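4.3 Setting up the bedroom before a tidying session

1. Clear a place to sit on one side of the room, facing the centre.
2. Tie back or tuck in loose sleeves and cords.
3. Put on a mask if you will be shaking out bedding or dusting shelves. The ear loops go on before glasses and cap.
4. Pull the cap down so that the brim shades your eyes from the ceiling light.
5. If you listen to the spoken Eddale task list, use one earbud only and keep the volume low. 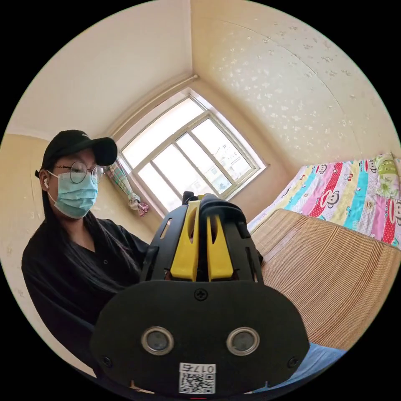 Fig. 9. Cap, glasses and mask worn together, seated at the side of a small bedroom.

Note: Glasses may mist up. Press the top edge of the mask against the nose and sit the frames over it.

Caution: Do not reach under the bed while wearing the cap low. Take it off first.

6. Start the list and work for 10 minutes before the first break. For bedding, go to section 4.4.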